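## Mettre la table, version février

Bon, je reprends la plume après un mois bien rempli, et cette fois je vous parle vaisselle. Oui, vaisselle ! Depuis que nos repas partagés ont recommencé à la salle de Wimville, on me pose sans arrêt la même question : pourquoi avoir abandonné les assiettes en carton ? Alors voilà toute l'histoire, à ma façon (donc un peu en désordre).

L'an dernier, on sortait 8 paquets d'assiettes jetables par repas, et les sacs-poubelle débordaient avant même le fromage. C'est Jarrah Kereama qui a lancé l'idée de l'inox, un midi où sa part de gratin venait de traverser le carton pour finir sur son pantalon. J'étais sceptique, je l'avoue. Pour moi, l'inox, c'était la colonie de vacances, le bruit de cantine et la purée tiède. Et puis on en a trouvé un lot d'occasion chez Jostero, une centaine de pièces en comptant les couverts, pour 69 euros le tout, et je me suis laissé convaincre – il faut dire que j'aime les bonnes affaires !

Depuis, j'ai un faible pour ces assiettes rondes, peu profondes, avec leur petit rebord qui retient la sauce. Posées sur une table gris foncé, elles brillent drôlement bien, et je trouve qu'un gobelet jaune à côté suffit pour donner envie de s'asseoir. Pas de nappe, pas de chichis.
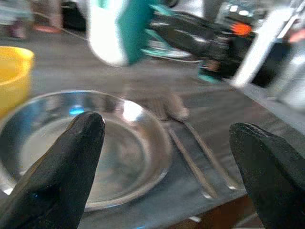
*Assiette en inox, fourchette à droite, gobelet jaune : le couvert tout simple.*

Côté pratique, deux ou trois choses apprises en chemin. L'inox marque à l'eau calcaire, alors on essuie tout de suite, avec un torchon qui ne peluche pas (les vieux torchons en lin de vos grands-mères sont parfaits, apportez-les !). Une goutte de vinaigre blanc si les traces sont déjà là. Évitez le côté vert de l'éponge, j'ai rayé ma première assiette comme ça et je m'en veux encore. Et pour les gratins brûlants, prévenez vos voisins de table : le métal chauffe vite.

Les gobelets en plastique, eux, se lavent à part, avec une éponge douce. Merci de ne plus les empiler mouillés dans le placard du fond, Darcy Merrick a passé un temps fou à essayer d'en séparer deux et on a bien cru devoir les scier.

Prochain repas à la fin du mois, à partir de midi. Je fais une soupe de courge et un grand plat de lentilles, il manque encore des desserts et du pain. Si vous avez des petites cuillères qui dorment dans un tiroir, je prends aussi !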